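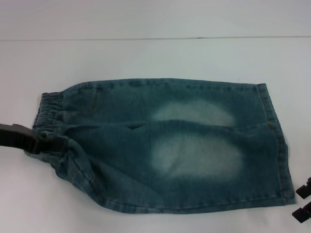

Fig. 1. Light-wash denim, folded lengthwise, with elastic waistband.

Textile Finishing, Unit 5: Fading of Indigo
Notes by Zaid Kanaan, 11/28/22

Last week we finished with dyeing. Today we look at how color is taken away again, and what this does to the cloth.

Indigo is a special dye. It does not go deep into the cotton yarn. It stays mostly near the surface, and the core of the yarn remains white. When the surface is rubbed, the white comes out. This is called ring dyeing, and you will need the term in the April exam.

Stone washing. The garments turn in a drum with pumice stones. The stones rub most on the parts that stand up: seams, hems, pocket edges. The flat parts change more slowly. Please remember that stones also damage the drum and leave sand in the pockets, so a second rinse is needed.

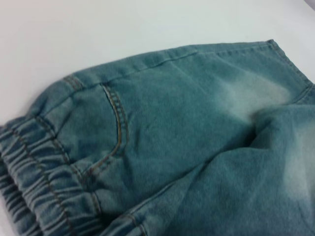
Enzyme washing. Cellulase enzymes eat the small fiber ends on the surface, and the dye leaves together with them. The bath must be kept at the correct temperature and pH for the product. If the bath is left too long, the cloth loses strength — students often forget this when they are asked to compare the two methods.

Back staining. Loose indigo can settle again on the white weft yarns, and the contrast becomes dull. A dispersing agent in the bath helps.

Elastic parts. Bleach with chlorine can harm elastane. For garments with stretch waistbands, test one piece first and measure the recovery after washing.

Class exercise. The Setbridge laundry has an order of 4000 garments and loads 80 in each drum. Calculate the number of loads. Then explain how you would keep the shade equal from the first load to the last.

Reading: Odoi, pages 87 to 179. You can leave out the part on laser fading — we will come to it after the visit to Stunley.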